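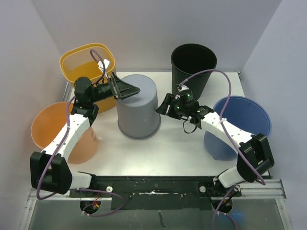 A day at the Stultley trade fair

Wednesday, June 7, 2023

The storage and housewares fair at Stultley runs for two days and I went on the first. I buy for a small shop with one sales floor and a stockroom, and I go mainly for buckets, tubs, crates and boxes, which sell all year round. Last year I missed it and ended up ordering from catalogues, which I regretted when the lids arrived.

Getting there

The train to Stultley was on time. The bus from the station was not, and the queue for it was long enough that I walked. It takes 15 minutes along the main road, then a left at the garden centre. The fair map says to use the north gate, but that was for exhibitors only and I was sent round to the side.

Registration was quick. You get a paper badge and a hall plan. The plan had two stands swapped near the café, so if you are going tomorrow and want Flamau, look where it says Sandhu.

The halls

There were 254 exhibitors this year according to the front of the plan, in two halls. The first is kitchen and table goods and was crowded by ten. The second is storage, cleaning and garden, and that is where I spent nearly all my time. It has a concrete floor and is cold in the mornings, even in June.

Flamau

Flamau make plastic tubs and buckets in more colours than any shop could stock. I asked which ones move and was told grey, then blue, then a long gap. My own sales would say the same, although yellow does well in spring.

They have changed the handle on the larger bucket. The old one had a thin grip that dug into your fingers when the bucket was full. The new grip is wider and turns freely. I filled one at the tap they had set up and carried it to the end of the aisle and back, and it was a clear improvement. The price is up, but less than I had feared.

The minimum order is 32 of a size, mixed colours allowed. It used to be one colour per order, so this matters to a shop like mine. Delivery is from July.

Sandhu

Sandhu had the largest stand in the hall and did most of their business in stacking crates. The crates are good. They stack straight, they nest when empty, and the corners are thick. What I didn't like was the lid, sold separately and only in clear. A clear lid shows every scratch after a month in a garage, and customers bring them back. I said so and the man on the stand wrote it down.

They gave a talk at half past eleven on recycled plastic. The main point was that darker colours are easier to make from mixed scrap, and pale ones need cleaner material and cost more. I had wondered why our white boxes went up twice last year when the black ones hardly moved. The talk overran and the questions were cut short.

Lunch

The café had sandwiches, soup and a hot pie. I had the soup – leek and potato, fairly thin – and a roll. There were not enough seats and people were eating on the steps outside, which was pleasant enough once the sun came round.

Skumergate

Skumergate is a newer firm and I had not come across them before. They do square containers with a rolled rim, meant for cupboards and shelves. Square makes sense. Round tubs waste the corners of a shelf, and most of our customers are trying to fit things under a sink or into an alcove.

I took a sample of the middle size. The rim is comfortable to hold and the sides don't bow much when it is loaded with tins. There is no handle, so it would not do for laundry or for carrying pegs out to the line. Their full list has 1,160 items, including a great many sizes that differ by a centimetre or two, and I think they would do better with fewer.

What I ordered

Two mixed lots of the Flamau bucket, for delivery in July. One small trial order of the Skumergate square containers in the middle size. Nothing from Sandhu until the lid is sorted out, although I will keep reordering the crates we already carry.

I left at four and caught the bus back this time. The hall plan and price lists are in the stockroom, on the shelf by the door.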